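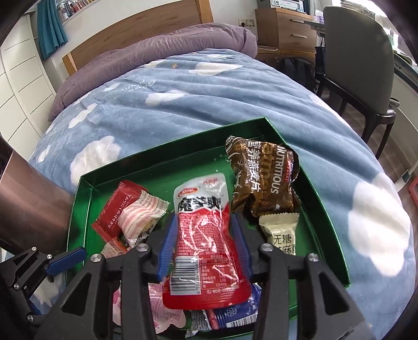
# Chapitre 7 – Ranger les petites choses : le plateau

Une chambre, un lit, des en-cas individuels. Rien de compliqué à première vue. Pourtant les sachets glissent, se froissent, finissent dans les plis de la couverture. D'où le plateau à rebords – outil de base de tout le chapitre.

Vocabulaire à retenir : *contenant*, *rebord*, *surface molle*. Gajewski parle aussi de « zone d'attente » (voir p. 80), terme repris ici sans discussion.

Cas d'étude. Couverture polaire bleu clair à nuages blancs, plateau vert, bouilloire à côté. Sachets pris un par un, par les bords longs. Les emballages froissés d'abord, les plats ensuite – ordre conseillé, pas obligatoir. 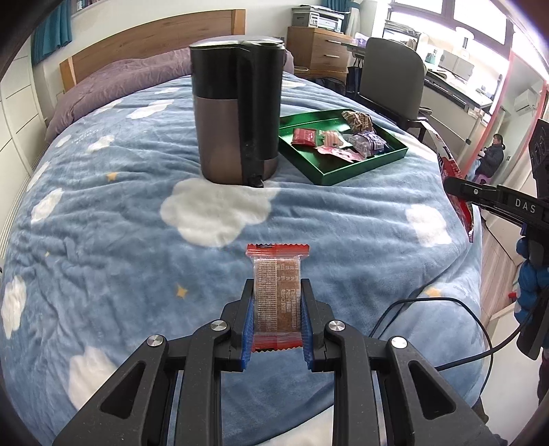
**Pourquoi un plateau et pas une boîte ?**

On voit tout d'un coup d'œil et on attrape sans fouiller. La boîte sert au stockage long, traité au chapitre suivant.

À préparer avant la section 1 : un plateau, des sachets de tailles différentes, une surface molle. Relire la méthode Koskela, les deux premieres pages suffisent.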